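Helon knurled finger set for parallel grippers
Reviewed 2 March 2018
Rating: 2 out of 5

The Helon set is sold as a direct replacement for smooth jaws on light parallel grippers. We bought it for small smooth parts that slipped in our old rubber-faced fingers. The set contains two black fingers, mounting screws and a one-page sheet. Fitting is simple and the screw pattern matched our Nzioka carrier without shimming. A wrist camera has a clear view of both tips, so a bad approach can be seen during the move.

Grip on flat-sided parts is good. The diamond pattern holds at a lower force setting than the old jaws needed, and it does not clog with paper dust. The open slot along each finger keeps the weight down and leaves room for a cable tie if a sensor is added later.

The trouble is with low round parts. The fault we logged is a one-sided contact: the left tip reaches the part first, the right tip is still well away from it, and the controller reports the grasp as closed. The arm then lifts with nothing secured. On a run of 116 picks with round parts between March and May of last year, the fault came up 62 times. Most of these ended with the part pushed along the table. In two cases the part was dropped from height after a partial lift, and after the second we stopped unattended running with this set.

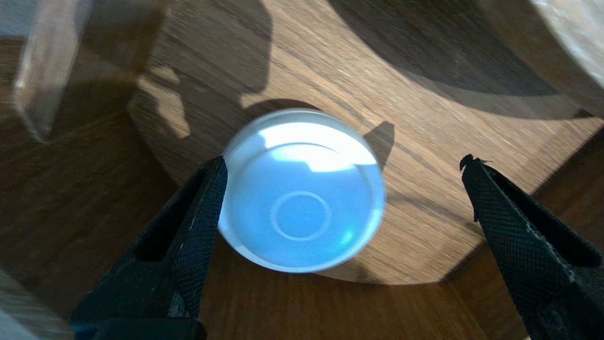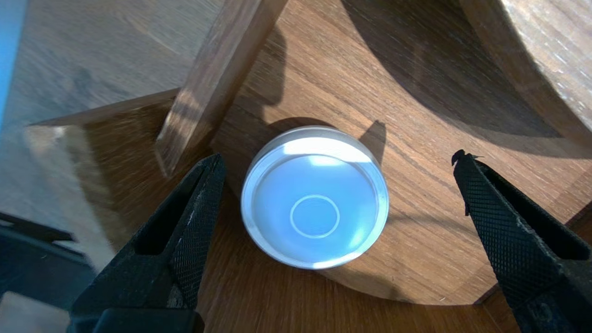

Istbridge Handling and Fixtures Department

There are two causes as far as we can tell. The first is centering. If the approach is off to one side, the leading finger pushes the part and the force reading rises enough to pass the threshold. A stricter width check fixes the false "closed" report but does nothing for the pushing. The second is the condition of the tips. The right finger now has a small bit of material standing up at its very end, and both fingers show pale scuffs. We have not established whether the tip was rough when delivered. Run a cloth over the ends before first use; if it snags, send the set back.

Safety note: do not clear a stuck or misplaced part by hand while the gripper reports closed. The report cannot be trusted with this set. Stop the arm first and lock it out.

The supplier, Birkimby, replied to our fault report and suggested a lower closing speed. We tried it. Parts were pushed more slowly and to the same place.

Suitable for boxes, blocks and flat stock. Not recommended for round glass or rimmed parts unless the cell has a separate width check and a camera check after the lift. The sheet should state a minimum part height and does not.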